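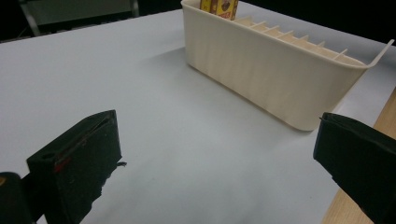 OPINION / HOME

Stand the boxes up

I will say it fast because I have a bus at 7 and this has been bugging me since January. Stop laying small boxes flat. Tea, stock cubes, matches, cough drops, whatever comes in cardboard and fits in your hand. Stand it up. In a tray. With slots if you can get them.

My kitchen has one deep cupboard next to the stove and for years it ate things. Flat boxes, stacked. You want the one on the bottom, obviously. So you pull it, the stack slides, something goes down the back and you buy another one. I once found three half-empty boxes of the same tea in there. Same flavor. All open.

Then a cream plastic tray with thin dividers along the inside, long, rounded corners, nothing special. A little yellow box upright in one of the slots with its top poking over the rim. I don't have to read the box. It's yellow. I know what's yellow in my house. That is the whole system.

People will tell you the answer is clear bins with labels. I did the clear bins. Baltby, the shop on our street, sold me a set of 13 and a roll of labels and I spent a Friday night writing RICE on things. Pretty for a week. Then somebody puts lentils in RICE and you have a lie on your shelf. A box already has its name on it, printed, free, and the cooking time on the back. Why throw that away to put the same stuff in a bin that tells you less?

The other camp says drawers. Fine, if you own drawers. I rent. My lease on Hultemska has a clause about drilling so there goes your pull-out rack. A tray just sits there. Pull it out by the lip, put it on the table, take what you want, shove it back. You can wipe it too. Try wiping a stack of cardboard.

Now the complaint, and it's a fair one. Slots waste room. Yes. A cupboard packed flat holds more then a cupboard packed standing. But it holds more of what? Stuff you forgot. I would rather own less and see the tops of it. If a box doesn't fit in a slot I ask if I need it, and often enough I don't.

Also don't go fancy. There's a bamboo one from Polum that people keep sending me and it costs more than the food I'd put in it. Plain plastic does the job. Pale is better than dark, you can see crumbs and you can see edges. Get one with a proper rim you can hook your fingers on. Mine gets yanked out 20 times a week and teh rim is the part I would pay for.

So that's it, upright, tops showing, one tray to start. Do the tea first. Bus.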